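Petska library opens its repair evenings to the whole district
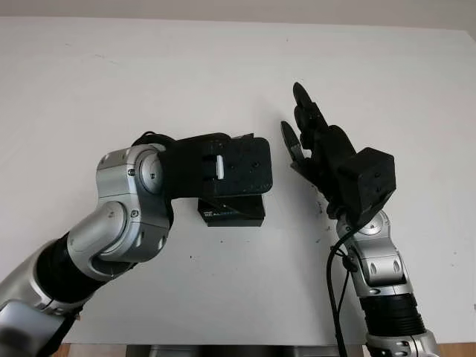

The public library in Petska will open its repair evenings to residents of the whole district from June, the town council confirmed this week. Until now the evenings were only for people with a Petska library card, and those from Cerside and the villages along the river were sent home with their broken lamps and radios. The rule was not popular. People who come to the evenings bring toasters, sewing machines, bicycle lights and wall clocks, and they sit down together with someone who knows how to open them. The work is done on plain white tabletops, where a small dark screw is easy to find again after it falls. A guest who does not want to repair anything may also come and watch.

The evenings began two years ago in the reading room on the first floor. In the first season there were few visitors, and the same radio came back several times. Last year 78 objects were brought in, according to the list kept at the front desk. Most of them were kitchen appliances. The library does not publish how many could be repaired, but Zahira Ngui, the head librarian, said that the result is better with older things than with new ones.

"An old mixer has screws. A new one is often glued, and when you open it, the plastic breaks," she said. "We tell people this before we start, so that they can decide."

The change was possible after the local hardware store, Brilis, agreed to pay for fuses, wire and other small parts. The store will give 2000 dollars for the first year. Before this, the parts were paid from the library's own budget, and the council did not want to use that money for people from outside the town. Themba Pillay, the manager of Brilis, said he hopes the agreement will continue, but nothing is signed for the second year.

Not all residents agree with the plan. At the last meeting of the council, Amber Blackburn, who lives next to the library, asked where the additional visitors will park. The parking lot behind the building has 16 spaces and is already full in the evening, when the music school on Msimang Street has its lessons. The council answered that visitors may use the lot at the swimming hall, which closes earlier. It is a walk of five minutes, and a long one with a sewing machine. There will be a place to stop in front of the library entrance to unload heavy things.

The opening hours will also change. The evenings will start at 5 p.m. and finish at 8 p.m., one hour later than before. Mpho Gumede, who has repaired electrical devices there since the first season, had asked for the longer time.

"Sometimes we find the problem at ten minutes to seven, and then we must close everything again," he said. "The owner goes home with the same broken thing and comes back next month. One hour more will help."

Visitors from outside Petska do not need to buy a library card. They must write their name, their town and the kind of object at the front desk, and they sign a paper which says that the repair is at their own risk. Each person may bring 2 objects. Microwave ovens are not accepted, and neither is anything that runs on gas. Television sets are accepted only if one person can carry them up the stairs - the elevator in the building is still waiting for a new door, and the library has no date for it.

The textile table will stay in the children's section, where the light is better. Napaporn Chaimongkol leads it and will again show how to replace a zipper and how to mend the elbow of a sweater. She asks that clothes are washed before they are brought, and that people bring their own zipper in the right length if they have one. Buttons are available from the library's box.

The library is also looking for people who can repair clocks. The man who did this work moved to another town in the winter, and at the moment there are several wall clocks on a shelf in the office whose owners would like to have them back. No certificate is necessary, but some experience is. Those who are interested can ask at the front desk during opening hours.

The first evening under the new rules will take place in the first week of June. The list of dates for the rest of the summer will hang at the library entrance and in the window of Brilis. In August there will be no repair evening, because the floor of the reading room will be renewed.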